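Speaker notes: "An Afternoon With the Arm"
Open day talk, Funden site, main room. 20 minutes, then questions.

SLIDE 1. Title
Say hello. Wait for the people coming in from the coffee table. Mention that the Didton bus leaves from the front gate at 4:30 and that I have been told to finish before it does.

SLIDE 2. Why we went to Kiltau
We went up in March to see the Kiltau lab's demonstration afternoon. The invitation promised "household manipulation." My household does plenty of that already, but I signed up anyway.
There were 50 chairs and more than 340 people on the list. Pause here. The Funden crowd usually laughs, having organized events of its own.
The first hour was a talk about funding. Skip quickly. Do not do the impression.

SLIDE 3. The simulator
Most of what they showed us ran on a screen. Explain this early or somebody will ask where the kitchen is. The arm is a simulated Panda from Franka Emika, and the kitchen around it is made of geometry and optimism.
The point to get across: a simulated arm can drop a plate all night and you still have a plate in the morning. They call this cheap data. I call it my dream dishwasher.

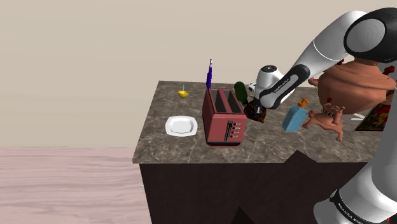 Slide 4: the Panda with the brown bumpy object in its grip, between the toaster and the soap dispenser.

SLIDE 4. The counter
Leave this one up for a bit. Let people look.
Ask the room what the brown thing is. At Kiltau our row split between pinecone and small turtle, and feelings ran high. I was on the pinecone side and remain there. Take two or three guesses and move on. Last time I took nine.
Then point at the samovar. I have never owned a samovar. I have owned a counter this crowded, which is why the slide speaks to me. The serious bit is reach: the fingers have to come down among all that without the wrist or the upper links hitting anything tall. Use the pointer and go slowly over the arm from the top right corner down to the fingers.
If asked why the wall is so bare: walls are beige in the future. Next slide.

SLIDE 5. Lindqvist
Lindqvist is their planner, the part that decides how the arm gets from one place to another. In the demo it was given 20 tries at one pickup, each with the objects moved a little. I did not write down the score. I did write down "good sandwiches."
Say plainly that I can't compare it with ours yet. We have asked for the settings file.

SLIDE 6. What I would copy
The host talked while the planner was thinking, so the silences never got awkward. We should do that at Didton.
They also let visitors choose the next object. Everyone chose the toaster.

Questions. Repeat each one for the back row. If it is about jobs, give the long answer. If it is about the turtle, it's a pinecone.
Clicker goes back to the front desk.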